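Crêpes für viele Gäste – so klappt es auch ohne Crêpière

Jedes Jahr im Februar, wenn es draußen so richtig ungemütlich ist, laden wir zum Crêpe-Essen ein, und jedes Jahr fragt mich hinterher jemand nach dem Teig. Also schreibe ich ihn endlich einmal ordentlich auf, mit allem, was ich mir über die Jahre an den Rand gekritzelt habe (und das ist leider ziemlich viel!).

Der Teig

Für 16 Stück brauchen Sie 500 g Mehl, 1 Liter Milch, vier Eier, eine gute Prise Salz und 60 g zerlassene Butter. Mehl und Salz in eine große Schüssel geben, in die Mitte eine Mulde drücken, die Eier hinein und von innen nach außen rühren. Die Milch kommt nach und nach dazu, am Anfang wirklich nur schluckweise, sonst gibt es Klümpchen. Ganz zum Schluss die Butter. Dann zudecken und zwei Stunden in den Kühlschrank stellen – bitte nicht abkürzen, ich habe es oft genug versucht und mich jedes Mal geärgert.

Backen am Tisch

Am schönsten finde ich es, wenn nicht einer allein am Herd steht, während die anderen schon essen. Mit einer elektrischen Platte backt man mitten unter den Gästen. Legen Sie eine Decke auf, die Spritzer verträgt, und verlegen Sie das Kabel so, dass niemand darüber stolpert.

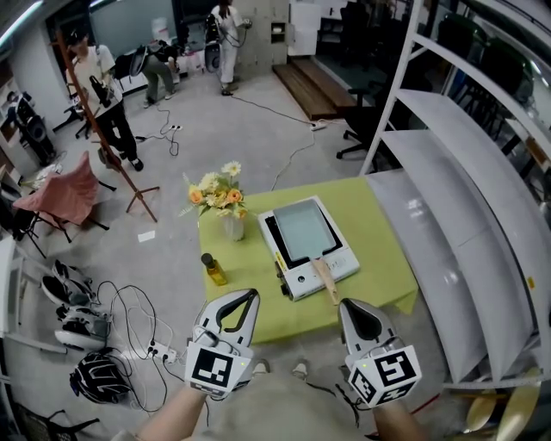
Elektrische Platte auf dem Tisch mit grüner Decke

Die Platte gut vorheizen und hauchdünn mit Butter auspinseln. Eine kleine Kelle Teig in die Mitte geben und zügig mit dem Holzschieber oder dem Kellenrücken verstreichen. Sobald der Rand sich löst, wenden; die zweite Seite ist viel schneller fertig. Die erste Crêpe misslingt bei mir fast immer, die isst dann die Köchin.

Was dazu passt

Zucker und Zitrone gehen immer. Meine Freundin Youssra schwört auf Honig mit gerösteten Mandeln, und für Herzhaftes stelle ich geriebenen Käse und Schinken hin.

Reste halten sich im Kühlschrank bis zum nächsten Tag, gestapelt und gut abgedeckt.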